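# Lacson bin cell: setup and care notes

Last gone through from top to bottom on 1/10/20.

Hello, and welcome to the Lacson cell! If you're reading this you have probably either inherited the cell for a week or you're about to use the recordings that come off it, and in both cases I'd like you to know how the thing is put together before you touch a knob. I've tried to keep it short and I have not managed it. Corrections go to Anathi Hendricks (that's me), and anything about the arm controller goes to Hanne Vigfúsdóttir, who wrote most of it and is very patient.

## What's in the cell

- one arm with a two-sided gripper
- two gray bins, front and rear, clamped together on the tabletop
- a set of small objects to pick up, kept in the box marked Hodeo
- one fixed camera
- the `joder` control software and the `zondotix` logger

## Clamping the bins

Start here, every time, even if the bins look fine. The arm doesn't know where the bins are. It only knows where they were when we last taught it, so a bin that has crept along the table is a bin the gripper will sooner or later lean on.

1. Park the arm and press the stop button.
2. Set the front bin on the table first, then bring the rear bin up behind it until the two meet.
3. Put a bar clamp on each side, with the wood pieces in place at the clamping points.
4. Tighten left, then right, then left again. Hand tight is plenty.
5. Push on the near wall of the front bin with your palm. If anything shifts, loosen both clamps and go back to step 2.

Please don't be tempted to get by with one clamp. I tried it for an afternoon in December and the bins swung a little every time the arm came down on the free side, and I spent the evening throwing away 23 episodes that had otherwise gone beautifully.

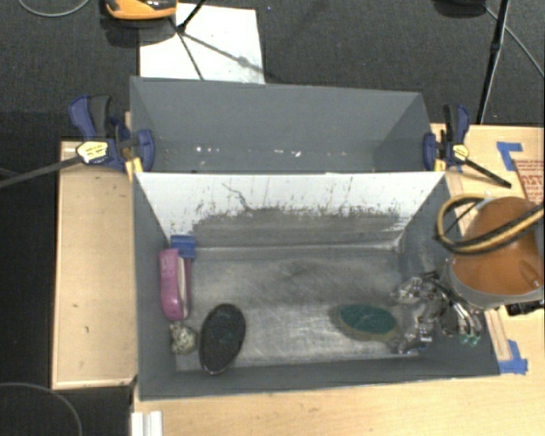 Once the clamps are on, you can load the front bin. Tip the objects in gently and let them lie where they land, with a bit of open floor between them if you can. We like a mix of shapes: long things, round things, and something flat, because flat objects are where the fingers have the hardest time and we want plenty of those attempts in the log. Leave the rear bin empty for a normal run.

## Teaching the corners

Run `joder teach --bin front` and follow the prompts. You'll jog the gripper to 4 corners, at 70 mm above the bin floor, and press Enter at each one. Go slowly near the walls (I mean really slowly, the jog speed is friskier than it looks). Then do the same for the rear bin, and save both under today's name so we can always go back to yesterday's.

If `joder` complains that the corners are not square, it is nearly always right. Check the clamps before you blame the software, and then, if you must, write to Hanne.

## Looking after it

**Every morning.** Wipe the bin floors with a dry cloth. Open and close the gripper a few times with nothing in it and listen for clicking. Look at both fingertips and swap them if they're torn or loose.

**Every week.** Follow the hose along the arm and feel for kinks or rubbing, especially where it bends. Wipe down the linkages on the gripper. A bin that is merely scratched can stay in service. We replace bins for cracks or a bent rim, and then you teach the corners again, I'm afraid.

**After any bump.** Stop, park, check the clamps, reteach. Write it in the log with the episode number, even if it was a tiny bump and you feel silly about it. I have felt silly many times and the log is better for it.

## The recordings

The current release holds 191 episodes. Each has its own folder with the camera video, the joint positions, the gripper opening, and a small text file with the operator's remarks. Do read the remarks! Some of the most useful things we know about this cell are in there, between the complaints about lunch.

Known trouble:

- The gripper opening is missing from the first few seconds of some episodes, when `zondotix` was started late.
- Bin wear changes over the release, so don't count on the floor and walls looking the same from one episode to the next.
- Corner files from before the last reteach are kept in `old/` and shouldn't be used with new runs.

Spare clamps and fingertips are in the drawer under the table. If you take the last one of anything, leave me a note in the drawer and I'll order more.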